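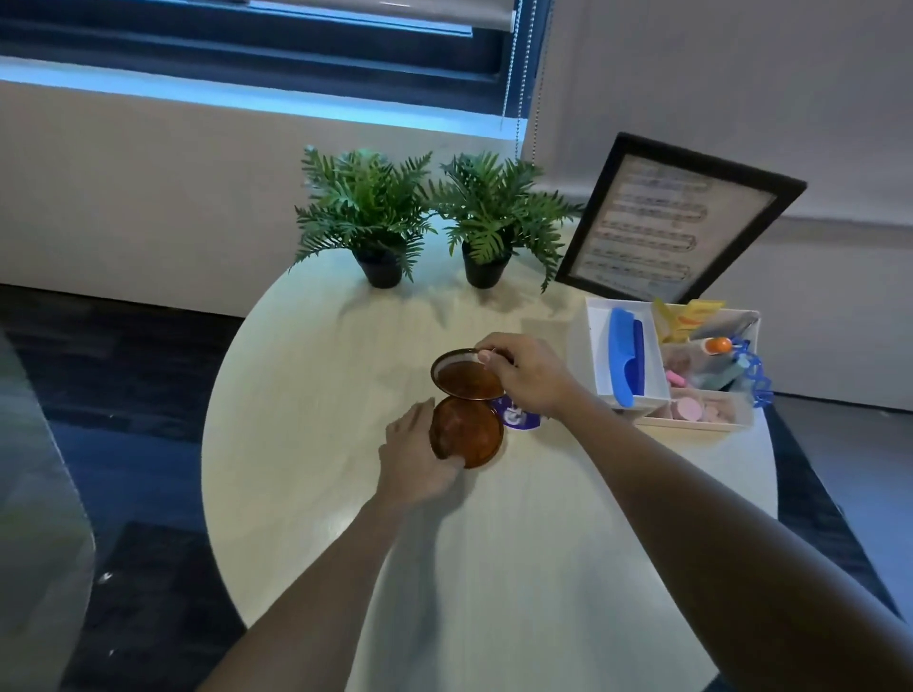
What is the best way to store small loose items so the lids still fit a year later?

Match every lid to its container before anything goes inside, and keep the pair together from then on. Most lids that no longer fit have been swapped with a near-identical one from the same set.

Storage notes: round containers and divided caddies

Maricruz Espinoza sent in the question on behalf of the craft table at Arriaga, where the small supplies are due to be sorted again before September. The notes from the last sort were written by Eliseo Gallegos and have been shortened for this issue.

Lids. A friction-fit lid should go down level. Set one side first and press across to the other, with the free hand on the container. If it rocks, lift it off and turn it a quarter before trying again. Forcing a tilted lid bends the rim, and a bent metal rim seldom goes back to round. Wipe the rim and the mouth of the container with a dry cloth. Chalk dust is the usual cause of a lid that sits high on one side.

Tinted containers. Brown or amber plastic hides the contents well enough that a label is needed. Put it on the side of the container. Labels on lids travel with the lid, and two of the Prekora tubs spent most of last year marked as each other. Masking tape and pencil will do.

Divided caddies. Tall items go in the rear compartments, low items in front. Combs, cards and packets stand upright at the back. Chalk lies flat in the middle. Discs and other small round pieces go in the front row, where they can be picked out without tipping the caddy. Chains and strings of links should be coiled into a compartment of their own — draped over the side, they catch on sleeves and pull the caddy along with them.

Chalk should not share a compartment with anything that has teeth or hinges. Combs can be washed in warm water with a little dish soap and must dry fully before they go back.

Weight. Abundio Zavala weighed a full caddy at 577 grams and a half-full one at 300. Either can be carried by the handle if it has one. Caddies without a handle are carried with both hands, from underneath.

Table layout. Plants and framed pieces stay at the back, by the wall. Work is done at the front. On a round table there is less depth at the sides than people expect, so the caddy goes in from the rim by at least the width of a hand.

The sort itself takes 2 people and one table. Empty one compartment at a time and refill it before starting the next. Odd lids go in the bag on the Flellon shelf and are kept until the following sort. Corrections to Baltazar Tlapale, please, by Tue 22 July.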